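Toy block

A toy block, also called a building block, is a solid or hollow piece of regular shape made for children to stack, line up, knock down and arrange. Most blocks are cubes, bricks, triangular prisms, cylinders or arches. They have no studs, sockets or clips, and they stay where they are put by weight and friction alone. Blocks that lock together are usually treated as a separate class of toy and are covered here only briefly.

Contents
Names
History
Materials
Shapes and proportions
Color and finish
Stages of play
Use in schools
Safety
Storage and care
Collecting
See also

Names

In American English the words "block" and "building block" are used for nearly all pieces of this kind. British writers often say "brick" for the same thing, even when the piece is a cube. Catalogs for schools use the term "unit block" for a piece cut to a fixed set of proportions, and "table block" for a smaller piece meant to be used on a desk or tray. "Alphabet block" means a cube with a letter on one or more faces. A large hollow piece that a child has to lift with both hands is called a "hollow block" or "floor block."

History

Small pieces of cut wood and fired clay have been given to children for as long as there have been carpenters and potters, and it is hard to say which early finds were toys and which were waste from a workshop. Letter cubes were recommended by writers on education in England before 1700. By the 1800s printed paper blocks were sold in boxes in Europe and the United States, often with six pictures that could be made by turning all the cubes to the same face.

Sets of plain geometric solids became part of early schooling with the spread of the kindergarten in the nineteenth century. These sets were small and came in fitted boxes. The child was expected to take the pieces out in order, make a figure shown by the teacher, and put them back the same way. In the first part of the twentieth century American teachers began to use bigger blocks on the floor, with fewer directions. The unit block, with a length twice its width and a width twice its thickness, dates from this period and is still the standard in many classrooms.

Small makers also did well in this trade, as the tools needed were those of any wood shop. The Gallico works in Clitley began as a maker of drawer knobs and turned to blocks when orders for knobs fell off. Its first boxed set held 127 pieces and was sold by mail to schools. A later set of 267 pieces came on a wheeled cart. Both were cut from maple offcuts until the shop changed to beech. Tolera Fikre, who ran the saw room, wrote a short account of the works that describes how each size was checked by sliding it through a metal gauge. Pieces that stuck were sanded again, and pieces that rattled were sold by the sack as seconds.

Cheap molded plastic brought many lighter blocks to market after the Second World War. Foam blocks followed, first in gyms and daycare centers and later in homes.

Materials

Hardwood is the traditional material. Maple, beech and birch are preferred because they are dense, have a fine grain and do not splinter easily. Softwoods such as pine are cheaper but dent at the corners, and a set with rounded, dented corners is harder to stack to any height. Blocks made of a softwood are often cut larger to make up for this.

Plastic blocks are nearly always hollow. They weigh little, can be washed, and hold their color well. Their faces may be slightly sunken where the plastic cooled in the mold, and this can make a tall stack less steady. Foam blocks are cut from sheet or molded in one piece. They are quiet when they fall and are often picked for rooms with hard floors or for children under two.

Cardboard blocks are sold flat and folded into shape at home. They are large for their weight and are used mostly for walls, forts and shops. Cork is used by a few makers and has a high grip, so that cork pieces can be stacked with more overhang than wood. Stone blocks, pressed from sand, chalk and oil, were popular in Europe for several decades and are now made in small numbers.
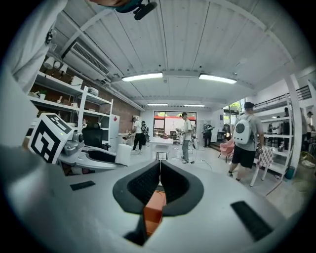

Shapes and proportions

A block set works best when the pieces are related to one another in size. In a unit system the basic brick is the measure. The half unit is a square piece half as long, the double unit is twice as long, and the quadruple unit is four times as long. Triangles are made by cutting a unit or half unit from corner to corner. Cylinders are made to the same height as a unit, so that a post and a brick stood on end will carry a level beam.

Curves are the hardest pieces to make and the first to be left out of cheaper sets. A quarter circle and a half arch are usually cut from the same blank. Switch pieces, shaped like a Y or an X, were designed for roads and tracks and appear only in large sets.

Cube sets do not follow the unit system. Their pieces are all the same size and are meant for towers, patterns and counting. The edge is most often between one and two inches. Cubes smaller than this are sold for older children.

The tolerance of a set, meaning how far a piece may differ from its stated size, matters more than most buyers expect. A small error is repeated with every piece in a stack. If two columns are built from blocks that differ slightly in height, a beam laid across the top will slope after only a few courses. School suppliers tend to state a tolerance and toy sellers tend not to.

Color and finish

Unit blocks are commonly left plain. Makers of plain sets argue that a child who is sorting by color pays less attention to shape. Makers of colored sets say that color helps younger children pick out matching pieces and gives older ones more to work with. Schools often own both.

Red, blue, yellow and green were the usual colors for painted wooden blocks through most of the twentieth century, with orange and purple added in larger boxes. Stain shows the grain and does not chip. Paint gives a stronger color but wears at the edges. A thick glossy coat makes the faces slippery, so many makers finish with oil or wax instead. In a comparison of finishes printed in a newsletter for nursery teachers, Sarmīte Venckus reported that waxed cubes could be stacked higher than lacquered ones of the same size, and that four-year-olds handed both kinds soon began to put the lacquered ones aside.

Stages of play

Teachers often describe block play as a series of stages. The order is fairly steady from child to child, though the ages vary.

Carrying. The youngest children pick blocks up, put them in the mouth, carry them in a bag or bucket, and tip them out again. Little or nothing is built.

Rows and towers. The child lines blocks up along the floor or piles them one on another. The same row or tower may be made many times.

Bridging. Two blocks are set apart and a third is laid across. Many children work at this for weeks before they can judge the gap.

Enclosing. Blocks are placed end to end until they close a space. Animals and cars are often put inside.

Patterns. Buildings become balanced from side to side, with repeated shapes and colors.

Naming and representing. The child says what the building is before it is begun, and the parts are given uses. Roads, farms, stations and kitchens are common subjects.

A child who comes to blocks late goes through the early stages quickly. Adults who have not handled blocks for many years have been seen to do much the same.

Use in schools

A block area needs a flat floor, low shelves and some distance from doors and walkways. A low, dense rug reduces noise, but a deep rug makes building difficult. Many teachers mark a strip of floor in front of the shelves where no building is allowed, so that children can reach the pieces without stepping over work.

The number of blocks matters as much as the space. When there are too few, children spend their time arguing over the long pieces. Suppliers commonly suggest larger sets for older classes, as five-year-olds build bigger and keep a building standing for longer.

Blocks are used to teach counting, halving, symmetry, and words such as "under," "between" and "beside." The Kwan cards, a set of drawings showing buildings from the front and from above, are used with children of six and up, who copy the drawing and then draw a building of their own. Agathe Guérin's handbook for kindergarten aides advises against using the cards before free play, and suggests that the teacher sit on the floor and say very little.

Safety

The main hazards are small parts, sharp edges, heavy pieces and unsafe finishes. In many countries, toys for children under three may not include parts small enough to block the airway. Edges should be eased, meaning slightly rounded, and the wood should be free of loose knots. Older painted blocks may carry lead and are not suitable for use by children, whatever their condition.

Thrown blocks cause more minor injuries than falling ones. Classrooms often limit the height of a building to the shoulder of the child who is making it.

Storage and care

Open shelves with an outline of each shape are the usual arrangement in schools. At home, a shallow box or drawer is easier to use than a deep one, in which the small pieces sink to the bottom. Wooden blocks should be wiped with a damp cloth and dried at once. They should not be soaked or put in a dishwasher. Rough spots can be taken down with fine sandpaper, and a light coat of mineral oil once or twice a year keeps the wood from drying out. Plastic blocks can be washed in warm soapy water.

Collecting

Lithographed paper blocks from the nineteenth century bring the highest prices, most of all in their original boxes. The toy museum at Urkach holds more than 3000 single blocks and 160 complete boxed sets, the greater part of them given by the collector Mebrat Fikre. The catalog, prepared by Eyerusalem Sisay, lists the sets by maker and gives the dimensions of every piece. Missing pieces are common, and sets made up from two or more boxes are often sold as complete. Differences in the thickness of the paper or in the color of the wood beneath it are the usual signs.

See also

Alphabet block
Construction toy
Dominoes
Jigsaw puzzle
Kindergarten
Stacking game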